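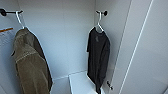

Looking after the wardrobe cell at Nanent

On Thursday morning, before the first run, Shu-fen Tsang opens the white door and puts her head inside the closet. She pulls at the left hook, then at the right one. She moves each hanger a little with one finger and watches how it comes to rest. Only after this she goes to the computer.

The closet belongs to the wardrobe cell of Nanent, a small company which teaches a two-armed robot to hang up clothes and take them down again. I had expected that most of the care would go to the arms. In fact the technicians spend the bigger part of their week on the furniture.

"The arm tells you when it is ill," says Yung-ching Tu, who built the cell. "A hook says nothing. It turns two degrees and the whole day is bad."

The closet is narrow and all white inside, with two black hooks fixed to the walls. An olive-brown jacket hangs on the left and a black T-shirt on the right, both on white plastic hangers. The two garments were chosen because they behave so differently. The jacket is heavy and pulls its hook down. The T-shirt is light, and it swings when the gripper lets go too early.

The first hooks were glued. They lasted 53 runs before the left one came away with the jacket still on it. Tu then ordered screwed hooks from Prasertsri, a supplier of shop fittings, and put a steel plate behind the wall panel. Since that change the left hook has made 735 runs and was tightened twice.

White hangers against a white wall are difficult for the cameras. Samer Kanaan, who is responsible for the vision software, asked the team not to replace them with coloured ones, as customers will have white hangers too. Instead he worked on the light. The lamps over the cell are now soft and even, and he measures them every month with a hand meter. If one lamp becomes weaker, the shadow behind the jacket grows and the software may take it for a part of the sleeve.

The door also needs attention. When it does not open fully, the right arm has less space and can touch the panel with its elbow. Tsang keeps the opening at 70 centimetres and checks it with a wooden stick cut to this length.

At midday the arms are stopped for the weekly service. Tsang locks the power switch, wipes the camera glass and examines the rubber pads of the grippers. Plastic hangers make these pads smooth with time, and a smooth pad loses the hanger in the last moment, just over the hook. The pads taken off in December had done 283 runs. She wants to change them earlier in future, but the new ones from Gerkorow come slowly.

Then she starts the calibration. The right arm goes to each hook, stops in front of it and waits while the program compares the measured position with the saved one. It takes eleven minutes. The right hook is good. The left is one millimetre too low, so Tsang takes her screwdriver, opens the lock-out sheet and writes her name on it again.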